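The Theme That Ate My Winter

In November I decided to move the Warnstead newsletter site off a page builder that had stopped getting updates. The site has 190 articles, a shop that sells tea towels, and a contact form that for six years has sent everything to a man who left. I gave myself a weekend. I'd like to speak kindly of the person who made that plan, but I've read his notes. 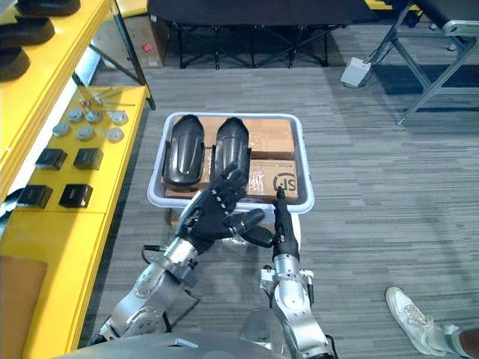 Warnstead Web & Digital Desk

The first thing you learn about a page builder is how much of your site it has been keeping for itself. Switch it off and your articles are still there, in a sense. Each one opens with a long stretch of square brackets, wanders into a paragraph you remember writing, and goes back to brackets. The builder was called Ollano. Its deactivation screen asked me why I was leaving and offered "I found something better," which at that point would have been a lie.

What I had found was Broltach, a theme whose demo showed a bakery so calm and well lit that I wanted to live in it. On my own server it showed a blue link reading "Hello world" and a search box the width of the page. The bakery, I gathered from the forum, was mostly photography.

Nnamdi Ekpo, who looks after our hosting and has never once raised his voice about it, suggested a staging copy. I told him I'd been careful. He asked where the backup was. I said it was in the plugin. He asked where the plugin saved it, and I went to look, and the answer was a folder inside the site I was about to erase.

So we made a staging copy. It took the rest of the morning and I sulked through most of it.

Cleaning the brackets out was the long part. There is a plugin for this called Mota, and it does the job well provided your old shortcodes were closed properly. Mine had been typed by hand on trains. Mota would get as far as an unclosed column, assume the rest of the article belonged inside it, and tidily remove the lot. I lost a piece on parking permits this way and felt less than I should have. (It's back now. Two readers wrote in.)

Menus were next. Broltach has six menu locations, and one of them is named "Secondary Alternate." I assigned the footer links to it and they appeared at the top of the shop on phones only. I moved them and they vanished everywhere. Nnamdi cleared a cache I didn't know we had, and all of them came back at once, in every location, like relatives.

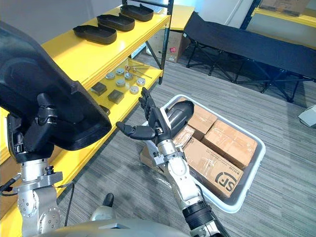
What the Child Theme Was For

You'll have been told to make a child theme before changing any code. I had been told as well. I edited the main stylesheet directly, got the headings exactly right, and then accepted an update because the little orange circle was bothering me. Every change went with it. I rebuilt them in a child theme the next day, from memory, and the headings have been slightly too big ever since.

The new site went live on 23/04/2021. The tea towels are selling at the usual pace, and the archive opens on a phone without making you pinch at it. I've left the search box wide, having grown used to it. The contact form still goes to the man who left. He's been very good about forwarding things.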